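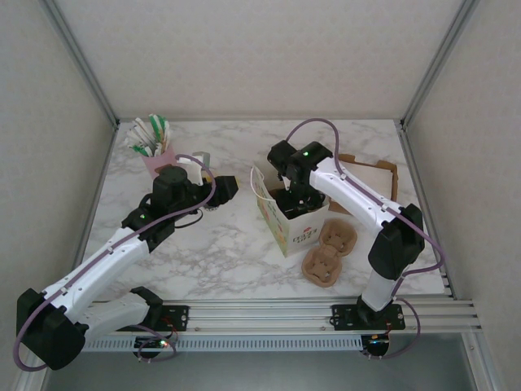

Section 4 covers packing takeaway orders at the Grernell packing counter. Clear the counter and wipe it down before the first order of a shift. Set the paper bag upright near the middle of the counter with its mouth open, and keep the moulded pulp cup carriers within easy reach of it. The four-cup carriers just right of and in front of the bag are in a suitable position: they can be picked up without passing anything over the open bag. Bags with string handles are handled in the same way as bags with flat paper handles.

## 4.1 Preparing the bag

1. Take one bag from the stack and open it fully.
2. Press the base flat from the inside with the back of the hand.
3. Fold both handles outwards.
4. Check the base seam. Discard the bag if the seam has lifted at any point.

**Note:** Flesport bags are supplied in bundles of 80. Do not split a bundle between two counters.

## 4.2 Loading the cup carrier

1. Inspect the carrier for cracks between the slots.
2. Place full cups in diagonally opposite slots first.
3. Press each cup down until it stops.
4. If only one cup is ordered, put it in the carrier with a folded napkin in the slot opposite.
5. Lower the carrier into the bag with both hands, keeping it level.

**Caution:** Do not stack a second loaded carrier on top of the first. Use a second bag.

## 4.3 Using a cardboard tray

Use a shallow tray for boxed food and for any item that must stay flat. Set the tray down on the counter before filling it.
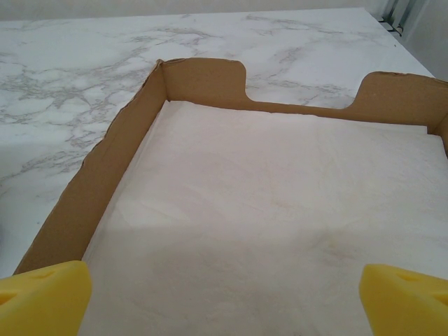
1. Place the heaviest item against the left wall.
2. Fill towards the right, leaving no gap wider than a finger.
3. Put sauces and cutlery in last, along the near side.
4. Slide one hand under the tray to lift it. Do not lift by the walls -- the card can tear at a cut edge.

Slight fraying along cut edges is acceptable. Reject any tray with a split corner or a damp base.

## 4.4 Closing and labelling

1. Bring the handles together and fold the top of the bag over once.
2. Fix the order label across the fold.
3. Write the order number on the label if the printer is out of use.
4. Move the bag to the collection shelf with the label facing outwards.

**Note:** Replacement labels are listed in the Cilano parts catalogue under item 221. For counters fitted with the Atallah label printer, see Section 6.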